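Stestari laundry arm: wrist fault on lift, cable snagging
Status: Open, waiting on part
Area: Oddale cell, garment pick
Opened: 15th July

First entry

Okay, starting a fresh ticket for this one because the old one from January got closed and I can't reopen it. Same cell, same arm, and I'm fairly sure the same cable.

What I'm getting is a wrist fault in the middle of the lift. The arm goes down to the bin, closes on a garment, starts up, and then when the last joint turns past 90 degrees or so it stops and the controller throws error 17 (joint torque over limit). Clear it, jog the wrist back a bit, and it's happy again until the next time. It doesn't do it on every pick, which is the maddening part! I ran a batch of 30 picks this morning hoping for a pattern and couldn't see one. Socks, towels, shirts, it didn't seem to care.

Things I did before writing this up: restarted the controller, reloaded the Masilela payload settings, checked that the tool weight was still what we entered when the gripper went on. All fine. I also ran the wrist by hand in free drive with the power on and the gripper empty. Smooth all the way one direction, and then a slightly gummy feel coming back the other way. So I don't think this is the joint. I think it's the cable bundle pulling on it.

Second entry

Took the strap clamp off the wrist and had a proper look. The cables had crept down toward the gripper, so there was next to no slack left above the clamp and a big lazy loop of it below. I pulled some back up, put the clamp on again with the fitting facing outward so it doesn't press on the bundle, and did it up snug. Not crazy tight, I've crushed a sleeve that way before and I'm not doing it again.

While I was in there I went over the black tape on the lower segment too. One end was starting to lift, so I pressed it down and it's holding for now. I'd like to redo it next time the arm is powered off for something else.

Then I put the bin back on the stool and went back to picking shirts, because a long garment is what makes the wrist do the most work in this program. It has to lift high enough to get the hem clear, so you get the full turn.
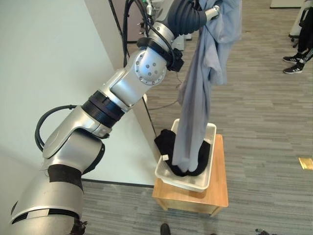
Shirt pick with the cables re-clamped at the wrist, hem still down in the bin.

I wanted that position on record because it's the one I'd like everybody to compare against. Look at the run of black cable coming down the upper part of the arm and over the wrist. If the bundle starts looking stretched there compared with this, move the clamp before you do anything clever in the software, please.

The loop at the elbow I left alone. It looks big, I know, and I got asked about it already. It needs to be that big for when the arm folds up to its park position, so don't tie it down.

Third entry

Ran it again after lunch. Two more error 17 stops, both on the way back from the drop side, so it's better but it isn't fixed. Boo.

I slowed the wrist down in the return move and that got me through the rest of the afternoon without another stop. I don't love leaving it slow, it makes the whole cycle feel sleepy, but it beats standing there clearing faults. The change is saved in the Oddale program only. If you load the Rendarari program you'll get the old speed back, so watch for that.

Also, and this is a small thing, the bin position matters more than I thought. If the stool gets bumped toward the base the arm has to tuck in to reach it, and the wrist goes further around to make up for it. I put the stool back on its mark and re-taught the approach point. If you move it to vacuum the carpet, set it back square before you run anything.

Where it stands now

Cable is re-clamped, return move is slowed, approach point is re-taught. I've asked Stestari for a longer wrist cable and a wider clamp, no ship date yet. Until those come:

Check the clamp at the start of each shift, by hand, arm stopped.
Leave the elbow loop loose.
If you get error 17, write down which direction the wrist was turning and what was in the gripper, and add it to this ticket.
Don't raise the torque limit. I know it's tempting.

I'll swap the cable myself when it shows up and redo the tape the same day. Leaving this open till then.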